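自行车该不该装那么多电

2019-06-28
文/努察

进了七月，骑车的人就要换一副脾气。早上六点不出门，回来的时候后背就贴在衣服上。我住的这个地方夏天又闷又长，春天那几个星期的好骑日子，说没就没了。偏偏每年到这时候，车店的橱窗就换一遍，今年换成了电动助力车，一排，车架都粗了一圈，海报上写着“告别夏天的汗”。

我对这句话有点意见。

先交代一下，我骑车上下班已经好几年，单程不算远，中间要过一座桥，桥面两边没有树。家里那辆是老钢架，叫Ulloa，当年从一个搬家的同事手里接过来的，变速只剩后面那组还听话。周末和几个朋友出城，最远一次骑了50公里，回来两天不想下楼。所以我不是什么高手，也没资格拿“真正的骑行”去教训谁。只是这两年听人劝我换电助力听得多了，耳朵里起了茧子，想把不服气的地方写一写。

劝我的人里，阿卜杜勒（Abdul-Rahman Nutsugah，我们都叫他前半截）最卖力。他去年买了一辆Lostix，逢人就借出去试。我借过一个下午。起步那一下确实舒服，红灯变绿，脚轻轻一搭，车就蹿出去了，旁边的电动三轮都回头看我。上桥的时候我还哼了歌。到了桥顶我看了一眼仪表，助力开在最高一档，我自己出的那点力气，大概跟上楼梯差不多。

他问我感觉怎么样，我说好。他问那你买不买，我说不买。他觉得我这人不讲道理。

我的道理是这样的。卖车的人总说助力只是“帮你一把”，可是帮到什么程度，由谁来定？说明书上有四个档位，从省电到最强。我问过身边骑这类车的人，谁平时用最低那一档，得到的回答都很含糊，有人说电快没了的时候用。也就是说，最接近自行车的那一档，是当备用轮胎使的。既然如此，海报上就痛快写成轻便摩托好了，何必还画两只脚在那里蹬。 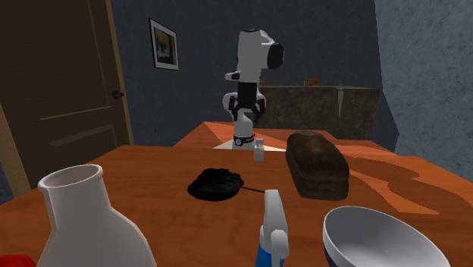 再说“不出汗”。我试骑那天气温不低，到家照样一头汗，头盔一摘，头发都是塌的。夏天的汗一半来自用力，一半来自太阳，后面这一半马达管不着。桥上没有树，骑什么都晒。真要让上班的人少出汗，我看在桥头到地铁口那段路边补几棵树，比让每家多花一笔钱换车来得实在。当然树长得慢，不能分期付款，也没有人拿它做橱窗。

还有重量。Lostix那辆我抬过，从地下车库抬上两级台阶，差点闪了腰。我们楼没有坡道，电梯常年挤着外卖和婴儿车，一辆车推进去，别人就得等下一趟。阿卜杜勒住一楼，这件事他从来想不到。我跟他讲，他说你可以把电池拆下来分两趟拿。我下班回家是想躺着的，分两趟搬一辆车，省下来的那点腿劲全还给胳膊了。

有人会说，你年轻，腿脚好，替别人想想。这话我认一半。我有个姨妈膝盖动过手术，靠着一辆助力车又能去江边了，每个周末都去，回来给我发一串照片，全是白鹭，小得像米粒。对她来说这东西值那个价钱，我一点都不怀疑。住在坡上的人、要带两个孩子的人，也都有充足的理由。可是橱窗里的海报不是对我姨妈说的。海报上那个人二十来岁，穿着白衬衫，在平路上笑。我疑心的就是这个：把一样对少数人很有用的东西，说成所有人都缺的东西。

前阵子还有人向我推荐一个骑行软件，叫Trestuler，说能根据天气替你规划出门时间，还能给你的每一次骑行打分。我装了，用了不到两周。第一周它夸我“状态稳定”，第二周有一天下大雨我坐了公交，它问我是不是在偷懒。我把它删了。下不下雨，我伸头看一眼窗外就知道；累不累，我的腿也不需要别人转告。

车店老板倒是个好说话的人，我去换刹车皮，他一边拧螺丝一边给我介绍新到的Laltix，说是轻了不少，续航也长。我问他自己骑什么，他指了指门口，一辆掉漆的折叠车，筐里扔着一把葱。我没再问下去，他也笑了。

我并不盼着这些车卖不出去。多一个人骑助力车，路上可能就少一辆汽车，这笔账怎么算都划算。要是城里真有一半开车的人换成了它，我第一个鼓掌。但我在车棚里看到的情形不是这样。我们单位车棚今年多了六辆助力车，车主我大多认识，原来要么骑普通自行车，要么走路。开车的还是开车，停车场照旧一位难求。新车替掉的是旧自行车，这就让我高兴不太起来。

也许过几年电池轻了，价钱下来了，我的膝盖也不如现在了，我会自己走进那家店。到那时候请各位翻出这篇来笑话我。眼下我的打算很小：给Ulloa换一条链条，前拨修一修，修不好就算了；水壶换个大的；出门再提前一刻钟，趁太阳还没爬过桥那边的楼顶。

昨天早上我就是这么骑的，桥上有风，一个钓鱼的老头冲我摆手，意思是让我别轧着他的线。

读者留言

桥西老周：同感，但是你没提充电。我们小区充电桩一共就那么几个，晚上回来晚了根本排不上，有人从窗户往下扔插线板，看着都怕。

小满不满：作者上班只有一座桥，我上班有三个大坡，欢迎来换着骑一个星期再写文章。

铁牛：白衬衫那段说得对。我穿白衬衫骑过，链条油到现在没洗掉。

夜里修车：前拨别修了，直接拆掉，单盘够用。老钢架注意看看五通那里有没有锈。

小满不满：回楼上，单盘爬我那三个坡你试试。

联系我们 | 版权所有，未经许可请勿转载 | 返回顶部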